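Worktable pages from the Birkberg reading room, compiled by Lucyna Grabowska. Each entry gives the item first, then how it is handled. Shelf numbers follow the 2026-03-12 list.

## Returns, paperbacks

Loose returns are stacked face down, back cover up, so the blurb and any printed codes can be checked without turning the book over. Two to a stack is the usual limit for soft covers.

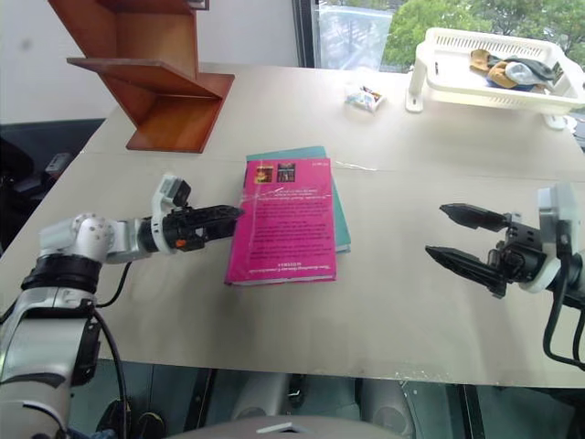 ## Two books and a zigzag shelf

Bright pink paperback over a teal-green book, the lower one showing along the top and right side. Brown wooden shelf with angled panels at the back left, two open tiers. Entry 1488.

## Shelf notes

The open tiers take paperbacks up to 13 cm wide. Wider books go flat on the lower panel – spine out, no more than three deep. Virgil Radu keeps the measurements and will send them on request.

## Numbering

Entries 2468 to 3512 are hardcovers and have their own page. Gaps in the sequence are withdrawn copies. Corrections go to Celina Rutkowska, with the entry number in the subject line. The next revision of the list is due in July.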